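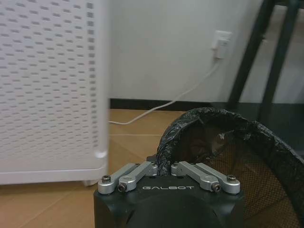

사진: 벤라 코이비스토

**구석을 정리하는 날**

2024년 4월 29일

이 사이트는 방문 기록을 위해 쿠키를 사용합니다. 계속 이용하시면 쿠키 사용에 동의하시는 것으로 봅니다. [동의] [설정 변경]

지난번 글에서 부엌 서랍에 대해 썼습니다. 읽어 주신 분들께 감사합니다. 댓글에서 어떤 분이 "서랍 다음에는 어디를 정리합니까?" 하고 물으셨습니다. 저는 그때 옷장이라고 대답했는데, 옷장은 다시 다음으로 미루었습니다. 오늘은 벽 콘센트가 있는 구석에 대해 쓰겠습니다.

우리 집에서 그 구석에는 하얗고 키가 큰 것이 서 있습니다. 옆과 앞에 작은 네모 구멍이 아주 많습니다. 손님은 보통 공기청정기 같다고 말합니다. 남편 에스코는 그것을 "하칼라 씨"라고 부릅니다. 하칼라 씨는 우리가 브리크소르프에 살 때 아래층에 살던 이웃입니다. 키가 크고, 늘 하얀 셔츠를 입고, 계단에서 만나면 벽 옆에 똑바로 서서 우리가 지나갈 때까지 기다리는 분이었습니다. 그래서 이 글에서도 저는 하칼라 씨라고 쓰겠습니다. 진짜 하칼라 씨가 이 글을 읽으신다면 안부를 전합니다.

저는 한국에 와서 바닥을 보는 습관이 생겼습니다. 집 안에서 신발을 벗는 것은 핀란드도 같습니다. 그런데 한국에서는 바닥에 앉는 시간이 더 깁니다. 바닥에 앉으면 눈이 낮아집니다. 눈이 낮아지면 서 있을 때 안 보이던 것이 보입니다. 의자 다리 뒤, 콘센트 아래, 하칼라 씨의 발 밑이 보입니다.

하칼라 씨에게는 정말로 작은 발이 있습니다. 하얀 발이고, 몸을 바닥에서 아주 조금만 들어 올립니다. 그 사이에 얇은 그림자가 생깁니다. 저는 이 틈을 오랫동안 좋아하지 않았습니다. 청소기 머리는 들어가지 않고, 먼지는 잘 들어갑니다. 처음에는 젓가락에 양말을 끼워서 밀어 넣었습니다. 양말은 들어갔는데 나올 때 젓가락만 나왔습니다. 결국 하칼라 씨를 옆으로 옮기고 양말을 꺼냈습니다. 그다음부터는 처음부터 옮깁니다. 두 손으로 몸을 잡고, 바닥에 끌지 않고, 조금 들어서 놓습니다. 우리 바닥은 밝은 나무색이고 긁힌 자국이 잘 보이는 색입니다. 이사 오던 첫 주에 에스코가 책장을 끌었고, 그 자국은 지금 깔개 밑에 있습니다.

옮기기 전에 저는 플러그를 뺍니다. 줄을 당기지 않고 플러그의 몸을 잡고 뺍니다. 이것은 어머니에게서 배웠습니다. 어머니는 핀란드어로 "줄은 손잡이가 아니다"라고 하셨습니다. 한국어로 옮기면 조금 이상하지만 뜻은 통한다고 생각합니다.

**구멍에 대해서**

구멍을 청소하는 데에는 순서가 있습니다. 저는 오랫동안 물걸레로 먼저 닦았습니다. 그러면 먼지가 젖어서 구멍의 가장자리에 붙습니다. 마른 뒤에는 회색 선이 되고, 그 선은 면봉으로 하나씩 닦아야 합니다. 어느 해 7월에 저는 면봉 200개가 든 통을 하나 다 썼습니다. 장마 때였고 밖에 나갈 수 없어서 시간은 많았습니다. 하지만 다시 하고 싶지는 않습니다.

지금은 마른 붓으로 먼저 합니다. 붓은 두 개를 씁니다. 하나는 그림 그릴 때 쓰는 넓고 부드러운 붓이고, 하나는 털이 짧고 단단한 붓입니다. 넓은 붓으로 위에서 아래로 내려옵니다. 구멍의 줄이 서로 조금씩 어긋나 있어서 옆으로 쓸면 붓이 자꾸 걸립니다. 아래로 쓸면 덜 걸립니다. 단단한 붓은 먼지가 남은 구멍에만 씁니다. 그동안 다른 손에는 청소기 호스를 들고 붓 바로 아래에 둡니다. 손이 세 개 있으면 더 편하겠지만 이 정도로 충분합니다.

붓이 끝나면 천으로 닦습니다. 천은 물에 적셔서 아주 세게 짭니다. 둥근 모서리는 구멍이 없고 매끈해서 천으로 한 번 내려오면 됩니다. 저는 이 모서리를 마지막에 닦습니다. 쉬운 것을 마지막에 두면 기분이 좋습니다.

친구 코르코르가 "눌리크"라는 세제를 추천해서 한 병을 사 보았습니다. 우리 동네에서는 본디툼이라는 작은 가게에만 있었습니다. 냄새는 레몬과 비누의 중간입니다. 저는 하칼라 씨에게는 쓰지 않고 벽 아래의 검은 부분에만 썼습니다. 결과는 나쁘지 않았습니다. 그러나 따뜻한 물과 무엇이 다른지 저는 잘 모르겠습니다. 코르코르에게는 이미 그렇게 말했고, 그는 제가 너무 조금 썼다고 했습니다.

**걸레받이라는 말**

벽 아래의 검은 부분을 한국어로 무엇이라고 하는지 저는 오래 몰랐습니다. 핀란드어로는 "jalkalista"이고, 글자 그대로 옮기면 "발의 띠"입니다. 한국어 선생님께 여쭈어 보니 "걸레받이"라고 하셨습니다. 걸레를 받는 것이라니, 저는 이 말이 무척 마음에 들었습니다. 걸레질을 할 때 걸레가 벽에 닿지 않게 한다는 뜻이라고 선생님이 설명해 주셨습니다. 물건의 이름 안에 청소가 들어 있습니다. 저는 공책에 이 말을 크게 썼습니다.

우리 집 걸레받이는 아주 어두운 검은색입니다. 벽은 희고 바닥은 밝아서 그 사이에 검은 줄을 그은 것처럼 보입니다. 처음 집을 보러 왔을 때 에스코는 이 줄이 너무 강하다고 했습니다. 저는 괜찮았습니다. 살아 보니 문제는 모양이 아니고 먼지였습니다. 검은색 위에서는 하얀 먼지가 모두 보입니다. 특히 오후에 햇빛이 낮게 들어오면 숨을 수가 없습니다. 그래서 걸레받이는 하칼라 씨보다 자주 닦습니다. 마른 천으로 한 번, 젖은 천으로 한 번, 모두 두 번 닦습니다. 윗면의 좁은 부분은 손가락에 천을 감고 밀면 잘됩니다.

**하얀 줄**

다음은 전선입니다. 저는 전선이라는 말보다 "줄"이라는 말이 쉬워서 줄이라고 쓰겠습니다. 하얗고 얇은 줄이 콘센트에서 비스듬히 내려와서 걸레받이 앞을 지나고, 바닥을 따라가다가 하칼라 씨 뒤로 들어갑니다. 벽 앞에서는 하얀 줄이 하얀 벽과 비슷해서 잘 안 보이는데, 걸레받이를 지나는 곳에서는 갑자기 잘 보입니다.

이 줄을 숨기려고 여러 가지를 해 보았습니다. 먼저 벽에 붙이는 작은 고리를 샀습니다. 며칠 후에 고리가 떨어졌고 벽지도 조금 같이 떨어졌습니다. 집주인의 벽이므로 저는 그날 저녁을 맛있게 먹지 못했습니다. 다음에는 플라스틱 덮개를 생각했습니다. 직장 동료 카우코가 자기 집에 쓰고 남은 것을 주겠다고 했는데, 받아 보니 갈색이었습니다. 하얀 벽에 갈색 덮개는 줄보다 더 잘 보입니다. 지금 그 덮개는 신발장 안에 있습니다. 필요하신 분은 말씀해 주십시오.

마지막으로 줄을 짧게 묶어 보았습니다. 보기에는 가장 좋았습니다. 그런데 전기 기구 일을 하는 토르벤이 놀러 왔다가 그것을 보고, 묶어 놓으면 줄에 좋지 않으니 풀라고 했습니다. 저는 그날 풀었습니다. 그래서 지금은 그냥 둡니다. 줄은 자기가 가고 싶은 대로 내려옵니다. 한 가지만 지킵니다. 의자 다리가 줄을 밟지 않게 합니다. 그 벽 쪽에는 어두운 금속 다리들도 있어서, 청소한 뒤에 모든 것을 제자리에 놓을 때 줄이 어디에 있는지 먼저 봅니다.

**걸린 시간과 남은 일**

전부 하는 데에 두 시간이 걸렸습니다. 그중 커피를 마신 시간도 있습니다. 에스코는 쓰레기통을 비우고 그 밑을 닦았습니다. 쓰레기통도 구석의 가족이니까 같이 해야 한다고 그가 말했습니다. 저는 반대하지 않았습니다.

바닥은 나무판의 결을 따라서 닦습니다. 판과 판 사이의 선에 먼지가 들어가 있을 때는 결과 같은 방향으로 청소기를 천천히 밉니다. 그 뒤에 꼭 짠 걸레를 씁니다. 물이 많으면 나무에 좋지 않다고 집주인 아주머니께서 이사 첫날에 세 번이나 말씀하셨습니다. 저는 그때 한국어를 잘 못해서 한 번에 알아듣지 못했고, 그래서 세 번 말씀하신 것 같습니다.

아직 못 한 일도 있습니다. 콘센트 덮개의 윗면에 먼지가 조금 있는데, 젖은 천을 쓰기가 무서워서 마른 붓으로만 털었습니다. 벽지가 떨어진 자리는 손톱만 한 크기입니다. 비슷한 흰색 종이를 찾고 있습니다. 흰색이 이렇게 여러 가지인 줄 저는 몰랐습니다. 가게에서 받은 견본을 벽에 대 보면 우리 벽은 조금 회색이고, 저녁이 되면 또 다른 색입니다. 혹시 좋은 방법을 아시는 분은 댓글로 알려 주시면 고맙겠습니다.

제 한국어에 틀린 곳이 있으면 그것도 알려 주십시오. 지난번에 "서랍이 막히다"와 "서랍이 걸리다"의 차이를 가르쳐 주신 분 덕분에 오늘은 "걸리다"를 여러 번 썼습니다. 맞게 썼는지 모르겠습니다.

옷장은 다음 글에 쓰겠습니다. 에스코가 겨울 외투를 아직 치우지 않아서 조금 늦을 수도 있습니다.

벤라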